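Iltell Boards > Hardware > Repair, Reuse and Lost Causes

Thread: Stripping office towers, or why I have opinions about blue plastic

Jessie McIver wrote:

I have been handed another run of retired office desktops, and before anyone asks, no, there is no money in it. We pull the good parts, match them up, and build the least embarrassing working machines we can. The rest goes to the recycler, who has stopped making eye contact with me.

My question is about order. I take the memory and processor out early, while I still have patience, and leave the drive cage and the cable spaghetti for later. A fellow member has told me in private messages that this is backwards. I would like to be told so in public.

For reference, a tower on its side with the socket and both long memory slots empty, wiring still in:

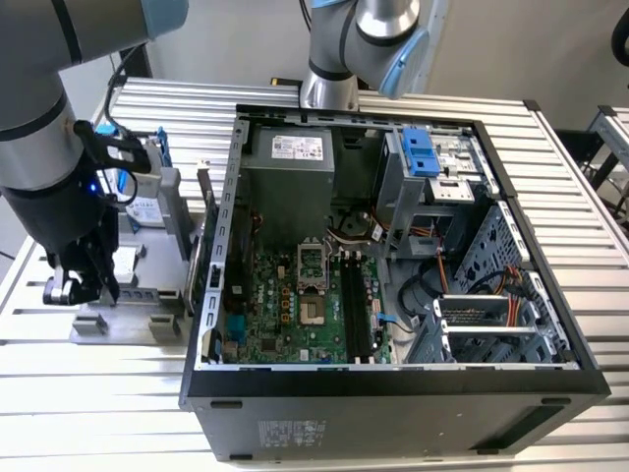
Jessie McIver
Bench lead, Movness Reuse Workshop
Member, 3767 posts

I like a case flat on its side with the panel off and everything facing up. You can see the socket, the slots and the power supply without crawling around with a flashlight in your teeth. I also like any case where the drives come out without tools, and I will hear nothing against blue latches. The person who decided that the thing you're supposed to pull should be blue deserves a pension.

So: chips first or drives first?

----------

Firdevs Ersoy wrote:

The private messages were mine and I stand by them. Drives first. The hard drive is the part with somebody's tax returns on it. It comes out, it gets a number, it goes in the wipe pile, and then you may play with your processor.

Also, every cable you leave in is a cable you will catch with your sleeve while leaning over an open socket. I bent pins that way once and spent 15 minutes straightening them with a mechanical pencil. The board never booted again. It was a lovely pencil, though.

----------

Jessie McIver wrote:

Noted, and the drives do get numbered. But an empty socket is only at risk if you put things in it, and I put the retention lever back down. Usually.

Where I've improved, and I'd like credit for this, is what happens to the parts once they're out. For years I laid everything on an antistatic mat in a sort of buffet. Memory migrated. I once found a module in my lunch bag. These days everything stands up in its own slot, and I can tell what's missing from across the room.
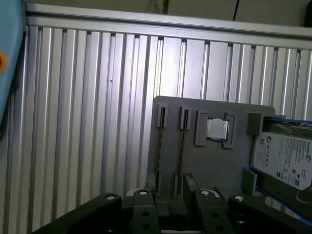
The memory stands on edge and lifts straight out, so I never have to pinch it by the contacts. The processor gets a square pocket to itself. And I leave the hard drive in its blue caddy, label showing, because peeling a drive out of a caddy and then hunting for the caddy two weeks later is how I lost most of October.

----------

Bronisława Żak wrote:

Leaving the caddy on is fine until you need to read the serial number on a model where the plastic covers it. Then you're taking it off anyway, with an audience.

I agree on standing parts up. I used egg cartons for memory until someone pointed out, kindly, that eggs don't care about static. Moved to the trays the modules are sold in. Boring, works.

On order, I'm with Firdevs. Data first, always.

----------

Siobhán Cronin wrote:

Contrary view: it depends on the case. On some of the old towers the drive cage sits half over the board and you can't get your hand to the memory without swearing. On others it's all out in the open and you can do it in whatever order you like. I've done 13 of one model in a row and was changing the order out of boredom by the end.

What I'd really like to know is what Jessie does about thermal paste. Standing a processor in a nice pocket with the old paste still on it seems like a way to have a nice pocket full of paste.

----------

Jessie McIver wrote:

Wiped before it goes in. Alcohol and a coffee filter. I'm wry, I'm not an animal.

Fine, I've written up a compromise. Shout if you hate it.

1. Unplug, hold the power button down for a bit, lay the case on its side, panel off.

2. Drive out in its caddy. Number it. Stand it up next to the case, label facing you, so Firdevs can sleep.
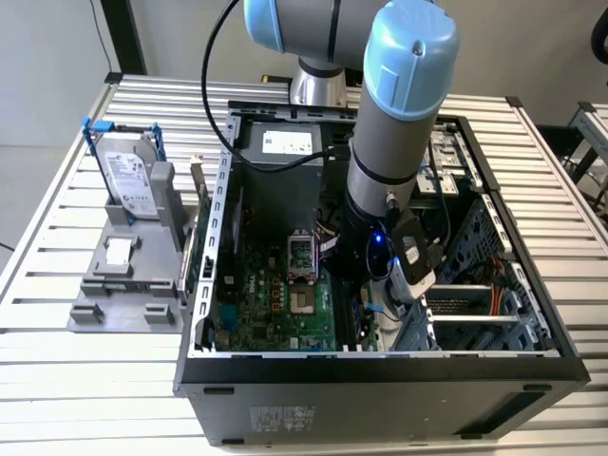
3. Move loose cables out of the way of the socket. Tie them if you own ties. I own a shoelace.

4. Memory out, then processor, then retention frame back down over the socket.

5. Expansion cards and slot covers last. Put the covers in a jar. You will never need them until the day you don't have them.

----------

Firdevs Ersoy wrote:

I can live with this. Step 4 should say heatsink somewhere, unless yours levitate.

----------

Ayten Işık wrote:

Been reading along with a tower open on the kitchen table. Got to step 3 and now I have a question about a gray ribbon cable that seems to be holding on out of spite. Is there a clip, or do I just pull?

----------

Bronisława Żak wrote:

Look at both ends of the connector before you do anything. If there are little ears, push them outward. If there aren't, hold the plug and rock it gently. Never the ribbon.

----------

Ayten Işık wrote:

There were ears. Thank you. There are now slightly fewer ears.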